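Section 2: Getting your class space and booking page ready

Welcome back! If you've finished Section 1, your Vekitz account is open, your studio name is saved, and you're ready for the fun part — getting your first fitness class in front of people. Most instructors get through this section in one sitting, so grab a coffee and have your timetable handy.

Before you start

You'll need your class times, your room size, and the name of whoever is teaching. If you run a mixed class (say, half stretching and half strength work), decide now which part comes first, as members see the plan in that order.

Note: Rooms are listed by the short name you picked in Section 1. To change one, go to Studio, then Rooms, then Rename.

Adding your first class

1. Open the Classes tab and choose New Class.

2. Type a name that tells people what they'll be doing. "Gentle Core and Balance" works far better than "Class B"!

3. Pick a start time and a length. The end time fills itself in.

4. Set your class limit. Nine is a lovely size for a beginner group on mats — everyone gets room to stretch out and you can still get to each person.

5. Choose an instructor from the list. Names show up once they've accepted their invitation, so if Treasa Gallagher is missing from your list, ask her to check her email first.

Caution: Don't set a limit higher than your room's posted capacity. Vekitz will let you save it, and you could end up with more bookings than floor space.

Writing the class description

You have 1000 characters to play with, and you really don't need them all. Say what to wear, what to bring, and whether absolute beginners are welcome. If babies or older kids can come along, put that in the first line — parents look for it and they'll love you for it.
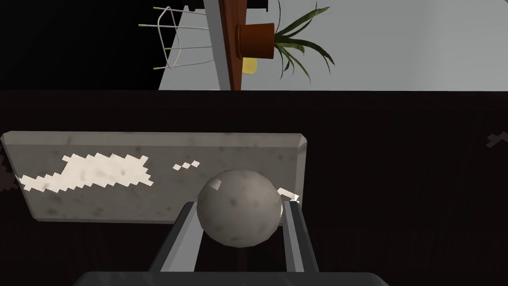

Setting up the waiting list

6. Scroll down to Waiting List and switch it on.

7. Enter how many hours before class the list should close. We suggest 2, which gives the last person time to find their sneakers and get across town.

8. Choose Automatic if you'd like open spots offered to the next member in line, or Manual if you'd like to pick for yourself.

Note: Members on a Datalitz pass join the same list as everybody else. Their pass isn't charged until they get a spot.

Publishing

9. Press Preview and read the page the way a new member would.

10. Press Publish. Your class is live!

If you see message 627, the room is already taken at that time. Go back to step 3, pick another slot, and publish again. Canceling a class is covered in Section 4, along with refunds.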